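4. Prueba de la puerta en el simulador

Antes de seguir: guarda lo que tengas del apartado 3 y cierra el taller virtual de Traris (yo me lo salté una vez y perdí la calibración de la muñeca, una tarde entera a la basura).

4.1. Abre Plistine y carga la escena de la puerta, la misma que usamos Silviu Stanciu y yo para montar el brazo Pomar en mi garaje. Tarda un poquito la primera vez, paciencia.

4.2. En el panel de articulaciones, pon el límite de fuerza de la pinza en 16. Si vienes de una versión vieja lo verás en 200, que es el valor de fábrica y una barbaridad para un pomo.

PRECAUCIÓN: ese límite se copia al brazo de verdad en cuanto lo conectas. Desenchufa la fuente antes de tocarlo, por favor.

4.3. Coloca la cámara virtual cerca del pomo. A mí me gusta tenerla bien pegada a la hoja, aunque se coma media vista.

4.4. Lanza la rutina "abrir" con 2 repeticiones y luego pulsa pausa cuando quieras comprobar el ángulo. Yo paro muchísimo, ¡casi en cada movimiento!

Nota: si el pomo se te sale por abajo de la vista, baja la cámara 2 puntos y vuelve a lanzar. No muevas la puerta, que entonces hay que recalcular todo el recorrido.

4.5. Con la rutina en pausa, mira dónde queda el pomo respecto a la pared de madera clara y la ventana de marco negro. Son mis referencias para saber si la cámara se ha girado sin querer.

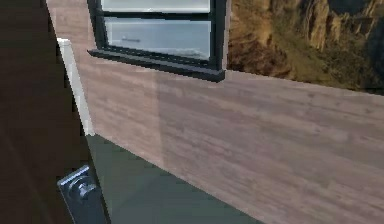
La misma puerta en dos vistas de la prueba:
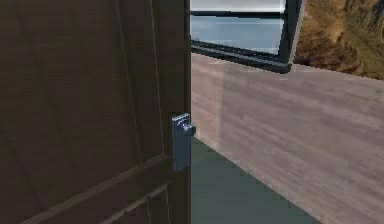
Mhairi Drummond: a mí con 16 la pinza me patinaba en el pomo, en el simulador y también en el brazo. Le pegué unas tiras de goma a los dedos, subí el rozamiento en Plistine para que coincidiera y ya no tuve que tocar la fuerza. Eso sí, acordaos de guardar el perfil con otro nombre, que al actualizar se machaca el de serie.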